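Tramotell refillable skin care program
Progress report to the funder, second reporting period
Submitted 17/07/2025

1. Status

The project is on schedule for formula work and behind schedule for packaging. Spending is within the approved budget. One change to the work plan is requested in section 6.

The grant covers three products: a facial moisturizer, a cleansing balm and a hand cream, each sold in a permanent outer jar with a replaceable inner cup. Tramotell holds the formulas and does the bench work. Dolel molds the cups and lids. Bech runs the filling line. The retail name for the range is Prutona, and all three products will carry it at launch.

2. Formula work

The moisturizer formula was frozen at the start of this period. It is an oil-in-water emulsion with glycerin and squalane, unscented. Batch viscosity has stayed inside the target band on every batch made since the freeze, and the preservative system passed its challenge test on the first submission.

The cleansing balm needed more work. Early batches turned grainy after warm storage followed by slow cooling, a known problem with shea butter at this level. The cooling step was changed so that the balm is brought down quickly with stirring and poured at a lower temperature. Grain has not come back in the samples made this way, but they have not yet finished the full storage cycle, so the formula is still listed as open.

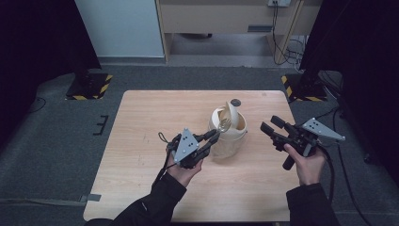
The hand cream is the simplest of the three and is treated as closed. The only late change was to the thickener, which was cut slightly to help the cream release from the inner cup. Testers had reported product left behind under the lip. After the change the leftover amount fell to a level we consider acceptable for a cup that will be recycled without rinsing.

3. Stability and compatibility

Samples of all three products are stored at room temperature, in the refrigerator and in the warm cabinet. Pulls are checked for color, odor, pH, viscosity and weight loss. Weight loss is the figure that matters most for this project because the foil seal on the refill cup is thinner than the one on a standard jar.

The moisturizer and hand cream are within limits on every pull so far. The balm contains no water and shows no measurable loss. One lot of moisturizer cups had weak seals on the side nearest the injection gate. Dolel traced this to a slightly raised rim and has polished the tool - cups molded after the repair seal evenly.

4. Home use test

The home use test was run with 115 participants, who each received one jar and two refills of the moisturizer. They were asked to use the product daily and to change the cup themselves using only the printed card. Most managed the first change without trouble. The main complaint was grip: with cream on the fingers, the cup is hard to lift out. 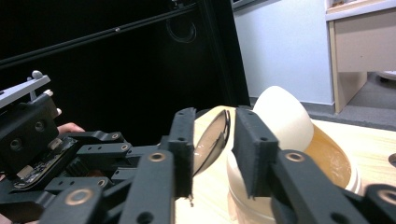

One participant wrote that the second refill was easier than the first only because she had learned to push from below, and that the card should say so. She also asked for a larger tab on the foil, as the current one tore off twice before the seal opened. Similar remarks came back on 13 other forms.

Both points have been accepted. The card has been redrawn with the push-from-below step shown first, and the foil tab will be lengthened in the next order. The tool change for a finger notch in the outer jar is being priced and is not included in the present budget.
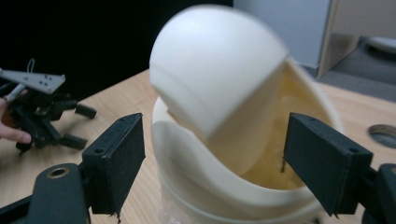 Page 3

5. Filling trial

Bech completed one short filling trial with the moisturizer, using a run of 400 cups. Fill weight was on target after the first adjustment. Rejects were up to 10 percent in the early part of the run, mainly from cream on the sealing rim, and dropped once the nozzle was lowered and its cutoff slowed. The balm has not been trialed on the line. It needs a heated hopper, and Bech has one on order.

6. Requested change

We ask to move the launch of the cleansing balm to December. The moisturizer and hand cream would keep their present dates. The change has no effect on the total amount of the grant, but it would shift part of the filling cost into the next period.

7. Work planned for the next period

Finish the warm storage cycle for the balm and close the formula.
Receive cups with the longer foil tab and repeat the seal test.
Run the balm on the heated line.
Obtain a firm price for the finger notch.
Complete label text for all three Prutona products, including the ingredient lists and refill instructions.

An updated spending table is attached separately.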